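플러나(Plurnar) 러닝 벨트, 제가 직접 써 보고 파는 제품이에요

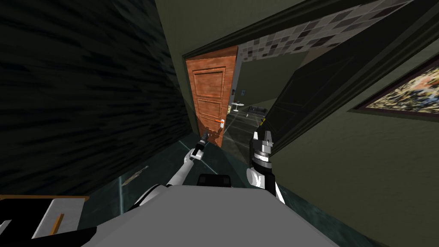
뛸 때 벨트가 허리 위로 말려 올라가지는 않나요?

500ml 물통을 꽉 채우면 조금 올라와요. 300ml까지는 제자리에 잘 붙어 있고요. 저는 골반뼈 바로 위에 걸치고 한 번 더 조여서 쓰는데, 이렇게 하면 언덕길에서도 손이 잘 안 가더라고요.

안녕하세요, 오랜만에 새 물건 올려요! 3월부터 올린다 올린다 해놓고 빨래 돌리고 저녁 하고 아이 숙제 봐주다 보니 벌써 여름이네요. 그동안 이 벨트를 차고 거의 매일 뛰었어요. 비 오는 날에도 뛰고, 장 보러 갈 때도 그냥 차고 나가고(열쇠 넣기가 진짜 편해요).

주머니는 2개예요. 앞쪽 큰 주머니에는 휴대폰이 들어가고, 뒤쪽 작은 주머니에는 젤이나 카드, 동전 정도 들어가요. 제 휴대폰은 케이스를 끼우면 좀 빡빡해서 벗기고 넣어요. 지퍼는 안쪽에 천이 한 겹 덧대어 있어서 배에 쓸리지 않아요. 예전에 쓰던 너톨(Nuttall) 벨트는 그 부분이 까끌까끌해서 여름마다 빨갛게 자국이 남았거든요.

색은 검정, 남색, 형광 노랑이 있어요. 저는 새벽에 뛰니까 노랑! 근데 때는 좀 타요. 세탁은 망에 넣어서 찬물로 돌리고 그늘에 널어 주세요. 건조기에 한 번 돌렸다가 밴드가 울어서 하나 버렸어요ㅠㅠ 섬유유연제도 넣지 마시고요.

사이즈는 S/M하고 L/XL 두 가지인데 중간이면 작은 쪽을 고르세요. 쓰다 보면 밴드가 살짝 늘어나요. 겨울에 두꺼운 겉옷 위로 차실 분은 큰 쪽이 나아요.

같이 뛰는 클라이브 베인브리지 씨는 스팀브리지 하프 때 이걸 차고 나갔는데, 완주하고 나서도 벨트 푸는 걸 잊어버리고 점심까지 먹었대요. 브래들리 치덤 씨는 물통 꽂는 고리가 따로 있었으면 좋겠다고 하고요. 그건 저도 동감이에요. 고리 달린 모델은 아직 없어요.

재고는 플라른빌 가게에 있고 주문하시면 보통 다음 날 보내드려요. 교환은 달리기 전 상태면 괜찮아요. 땀 묻은 건 안 받습니다, 진짜로요. 색깔별 남은 수량은 메일로 물어보시면 저녁에 애 재우고 답장할게요.

마지막 수정: 2022년 6월 11일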